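Is the Orkby open day in Tosudville worth the drive?

They say two robot arms do small table jobs while you watch. I've been burned by demos before. Was it live or rehearsed?

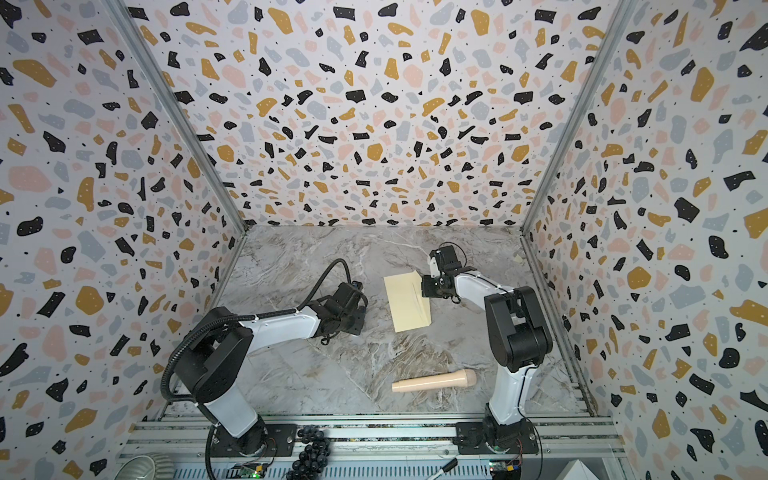 Posted by Imelda Saludo, 5 October 2023

Nicanor Lucero
Went in the morning. Paper folding, two arms, slow. I asked what happens when the sheet is a different size and got a brochure. One good run proves very little – ask how many tries it took. After lunch they switched to a small bottle. 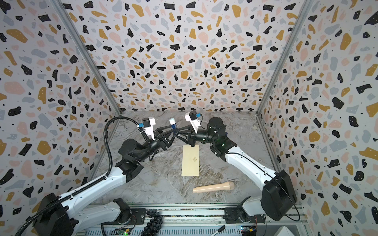 Jericho Lumbao thinks you're being too hard on them. It's free and my kids liked it.

Hiếu Thân
parking is bad, go early

Comments (2)

Bouchra Shehata: The sign said 408 visitors. Visitors aren't results.

Agbayani_6: Same pitch as the Oleo day – still no failure rate. I'd skip it.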